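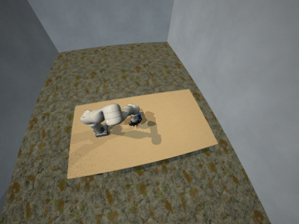

No. 7

Bench arm budget, 5/5/20

The quote from Prodholm came back in April and I have been sulking over it ever since. The arm itself I can live with. It's the rest of the sheet that gets me: a foot plate, a cable set, a "starter" gripper, and then 1,240 for something called commissioning, which as far as I can tell means a person visits my workshop and switches it on.

So I've done what I should have done first and put the thing in a simulator. One white arm, one wooden table, four walls' worth of nothing. The floor texture came with the software and looks like a pub carpet. I haven't changed it.

What I wanted from the model was a feel for the space. Folded over like that, with the gripper down near the wood, the arm takes up far more of the table than the brochure led me to expect. The base is a small thing. The shoulder sticking out behind it is the bit I hadn't budgeted for. My real bench is against a wall, and the sales drawing shows the arm straight up like a lamp post, a pose it will be in for none of its working life.

That means either a new bench or moving the old one out, and the old one is bolted to the floor. Neither is on the Prodholm sheet, of course.

Fekia do a cheaper arm with a shorter reach. I asked them what it could lift at full stretch and got a PDF about their values. Masanja sell refurbished ones, which I would trust more if the listing said what had been refurbished. I've written to ask. Three weeks, no answer.

The other thing I keep coming back to is the gripper. Everybody selling these shows you the arm and treats the gripper as an afterthought, but the gripper is the part that touches the work. In the simulator mine is holding thin air, and it is very good at that. I have 100 small castings in a crate, all slightly different, and I'd like to see a vendor pick up any of them before I hand over money. Clisuvberg did offer a demo – on their parts, at their place.

Where I've got to, for anyone doing the same sums:

Arm: the quoted price, no extras yet.
Gripper: left blank until I've seen one hold a casting.
Bench: a new one, deeper than the old.
Commissioning: crossed out. I'll ask again what it covers.
Software: free for now, and I don't believe the "for now" will last.

I'll run the model again next with the table pushed up to the back wall and see what the shoulder hits.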